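Walkers wanted: join the Prakus Steps program

It is easy to let your own health slide to the bottom of the list. The kids need a ride, the job runs late, and before you know it a whole year has gone by. If that sounds like you, we would love to have you with us this fall.

Prakus is looking for up to 378 adults to take part in a free walking and wellness program at the Murnska center. You do not need to be fit -- quite a few of our walkers last time started with one slow lap and a long sit-down.
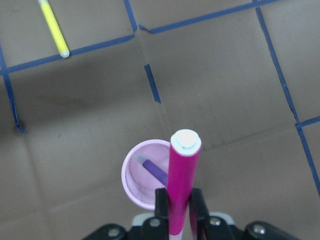 Magenta marker and pink cup

You will walk with a small group, keep a simple diary, and talk with coach Saron Jemal every other week. We ask for 3,000 steps a day to begin with, and you can build up from there at whatever pace feels kind to your knees.

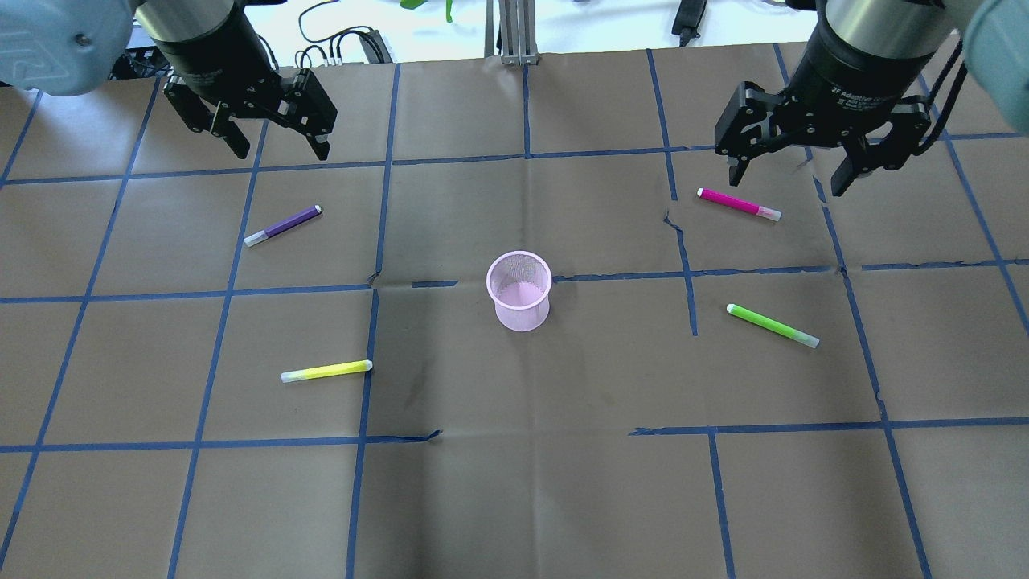

How to sign up

Call the front desk or stop by and ask for Berhanu Negash, who will happily talk you through it (bring a list of any medicines you take). You should be 18 or older and free for seven weeks. Please let us know by 09/03/2025.

Comments

Olatunji fan: Did this in August with my sister and we still walk after supper. Go for it!

marge_p: Is there parking at Murnska? My hip is not great.

T. Preda: Yes marge, there's a lot behind the building, use the side door.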